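Plandudeo: store cattle prices, tidied up

README, last touched September 2020

Hello, and thanks for downloading this. Plandudeo is a set of spreadsheets of store cattle prices that I've been typing up from market reports for longer than I care to admit. It began as a way of settling an argument with Zbigniew Lis over what he'd paid for some Limousin crosses (he was right, annoyingly) and it sort of grew from there. I write a small newsletter for beef farmers called Skuvent, and most of the numbers in it come out of these files.

What you get

There are 6 files, one per market ring, plus a little lookup table for breeds. Each row is one lot going through the ring: sale date, breed, sex, age in months, number in the lot, average weight and the price per head in pounds. I've left pence per kilo out on purpose. You can work it out yourself in one column, and the last time I included it I had rounded it differently in two of the files and got some very stern emails!

The files are plain CSV. They open in anything. If your spreadsheet turns the ages into dates, import the column as text and it'll behave.

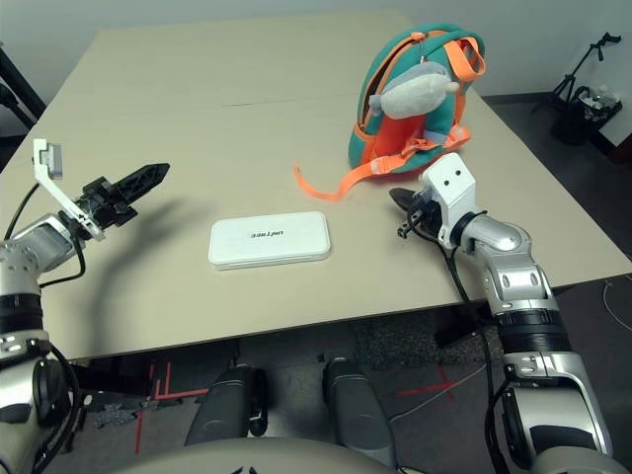 Breed codes are the short ones the auctioneers use, so LIMX, AAX, CHX and so on. Where a report only said "cross" I've put UNKX and left it alone. Please don't guess at those from the price, I tried it one wet winter and made a right mess.

Where the numbers come from

Mostly printed sale reports, a few read out to me over the phone by Crescencio Ventura at the Fothergill mart, who has the patience of a saint. Fothergill is the most complete of the lot. Denetti only reports lots of 4 or more, so single animals are missing from that file altogether and its averages will look a bit smoother than the others. Don't compare the two without filtering first.

Any lot over £1,000 a head gets a second look from me before it goes in. Quite a few were pedigree animals that had wandered into the wrong report, and those I've moved out. Cows with calves at foot are priced as one outfit and marked CF in the notes column.
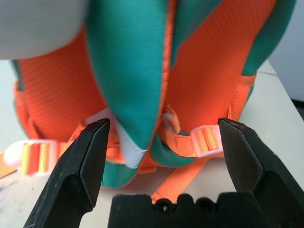
Teal and orange backpack, straps side up.

Known problems

Weights are missing for a good stretch of the Denetti file. They had a weighbridge fault and sold by eye until November, and I've left those cells blank. A blank means nobody weighed them, it never means zero.

Ages over 30 months are a bit patchy too, as some reports lump them all together as "older". I've typed 30+ in those rows, which will upset any formula you run down the column. Sorry about that. Sort first, then chop them off.

Using it

Help yourself. A mention of Plandudeo is lovely if you publish anything, and please say which file you used. If you spot a mistake, send me the file name and the row number and I'll check it against the paper report. Corrections go in with the next update, and the old version stays in the folder called "previous".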